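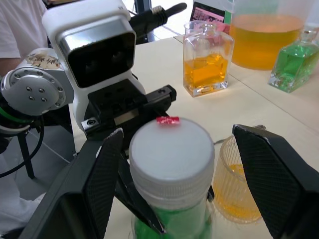 Department of Mechatronics - Student Projects

Teaching a Two-Arm Cell to Handle Liquids by Remote Control
Project report, August
Project group: Aitana Bermúdez, Sunil Wanigasekara, Tahsin Sheikh
Supervisor: Nidia Bedoya

1. Purpose

The project examined whether students with no programming background could teach a robot a short bench task by operating it remotely. The task was to grasp a capped plastic bottle and move it to a marked position without disturbing the other containers on the table. Colored liquids were used throughout so that fill levels could be read from the wrist camera. Bottles, a beaker and a small ribbed glass cup stood close together on the bench, and the operator had to bring the open fingers down on either side of the bottle before closing them.

2. Method

Each operator received 30 minutes of instruction on the Baltero hand controller and then recorded demonstrations under supervision. The group collected 400 demonstrations. Of these, 80 were set aside for checking and were not used in training. Recordings were reviewed by a second member of the group, who removed any in which the operator had paused for a long time or released the bottle early.

Container positions were changed between recordings. The early sessions used a fixed layout, and the policy trained on them failed as soon as the cup was moved closer to the bottle. Those sessions were repeated.

3. Results

The final policy completed the task in 72 percent of trials. Most failures occurred during the approach, when one finger touched a neighboring container. Transparent glass was harder to avoid than the plastic bottle, and operators reported the same difficulty when working from the camera view alone. Closing force caused few problems once the limit had been lowered - the first setting dented two bottles.

4. Further work

The group recommends adding a second fixed view of the table and recording a separate set of demonstrations in which the operator corrects a poor approach. Opening the screw cap with both arms was planned but not attempted in the time available.

The group thanks Spyros Stojanović for maintaining the arms.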